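Dorothy Sedgwick has packed and dressed event tables for Findmont for 12 years, and she is not impressed yet. "They told us in September it would take the boring part," she says. "I asked them which part that was. I'm still waiting."

The boring part, according to management, is sorting the artificial flowers and props when they come back from hire. Two arms are now learning to do it in a papered booth at the end of the sorting room.

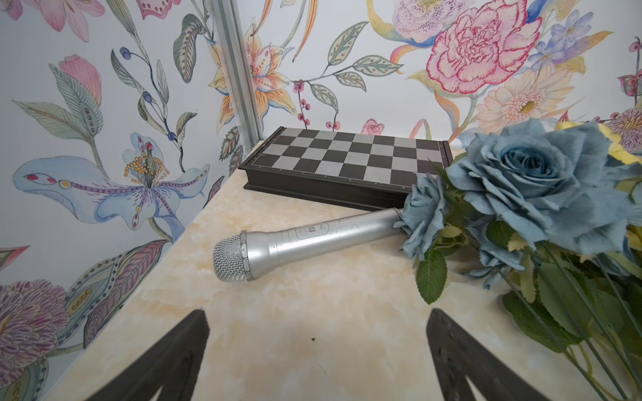
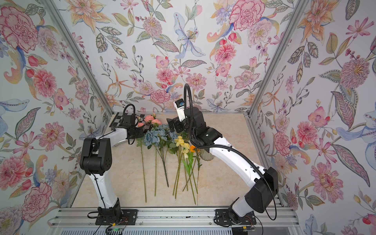
The booth at Findmont, with artificial flowers laid out for sorting.

Krum Mladenović, who runs the floor, is more patient with the thing. He mentions that the catalog has 2775 items in it and that people get tired. "A stem is a bad shape to grab," he admits. "It bends, it catches on the next one. Dorothy does it while talking to you."

And the jobs? He says none are going. I asked whether that was in writing. It was not.

Sedgwick's own hours haven't changed, but her work has. She lays out flowers for the arms, watches, and lays them out again. "I used to finish a shift and see full shelves — now I see the same roses I started with." She gets no extra pay for the teaching, which Mladenović calls "a fair point" and something for the next review.

There are 56 people on the payroll. Those I spoke to weren't angry, mostly curious about who would be asked to mind the booth next. Sedgwick thinks it should be someone from the office. "Let them untangle a few stems," she says, and goes back to her bench.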